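Bivov cell, handout 2: wrist camera and cable check

Park the arm, press stop and hang your tag before reaching in. Wipe the lens with a dry cloth. Check the finger screws, then run Hunilov program 22 at low speed – one hand on the pendant. For the cable pick, the coil has to stay in the gripper while the wrist turns. Save one wrist view with the orange coil held up against a plain wall. 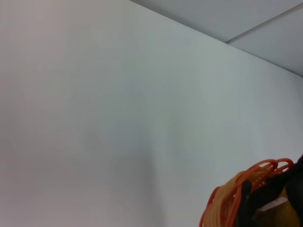 Rahimi asked whether program 22 can be run with the tag still on. It can't; clear the tag first.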